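People wanted for clothes folding, paid, Drestia site

Posted Aug 3, 2021

Quick one as we are short for the next round. Looking for 10 people to fold clothes. Yes really. You stand at a bed, take a top out of the heap, lay it on the sheet, fold it, put it to one side, pick up the next. Then it all gets shaken out and you go again. We show you how, takes a morning to get the feel.

What you'd be folding: navy mostly, plain stuff. T-shirts later on, bedding if we get that far (the sheets are a pain, two people for those).

Who we want
- 18 or over, any background, no experience needed
- fine on your feet for a couple of hours at a go, there are breaks
- both hands free of injury, tell us if you have wrist trouble
- patient. It is the same job over and over and some folk hate it by lunch
- left handers very welcome, we never get enough

Hours: two shifts, early and late, pick one and stick to it please. Swapping caused no end of bother in July.

Pay: 400 for the full round, paid at the end, plus bus fare if you keep the tickets. Half if you leave part way for a good reason.

Where: Gondlow building, room 31, ground floor. Flat all the way from the street, hard floor so wear comfy shoes. Tea and a fridge next door. Bring your own lunch, the shop on the corner shuts early.

No open drinks near the beds. Phones in your bag. Long hair tied back, no dangly braclets.

How to apply: send your name, which shift, and a line on when you can start to Peiyu Xue at the Gevell desk, put ref 829 in the subject or it will get lost. No CV. If you did the Ren sessions before just say so and Othmane Radwan will put you straight on the list. We reply to everyone but give us a few days.

Places go in the order people write in so dont hang about.

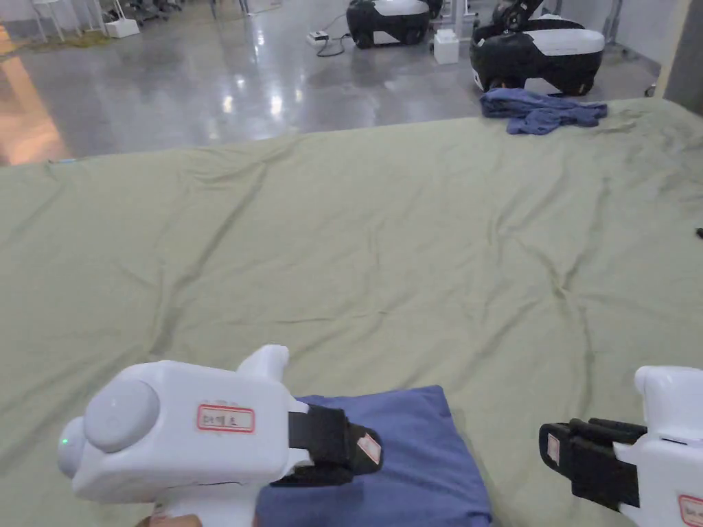
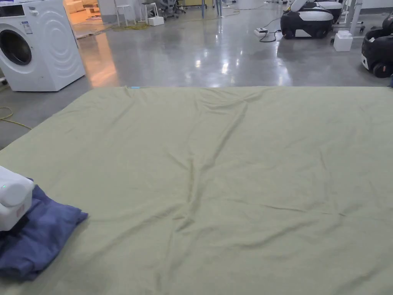
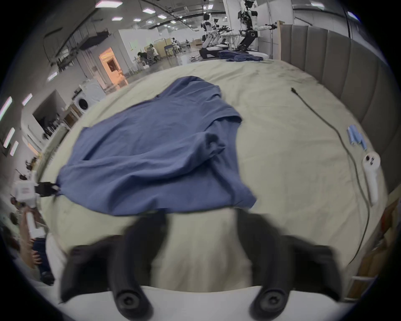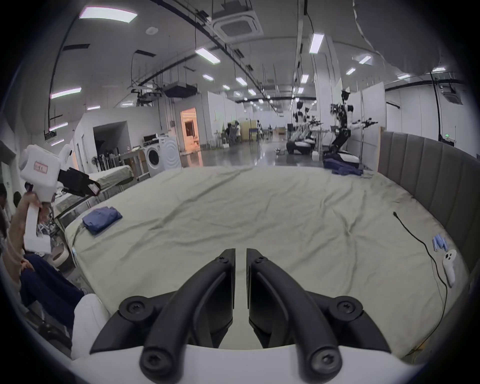 Navy clothes and cloths on the green and beige sheets, Gondlow building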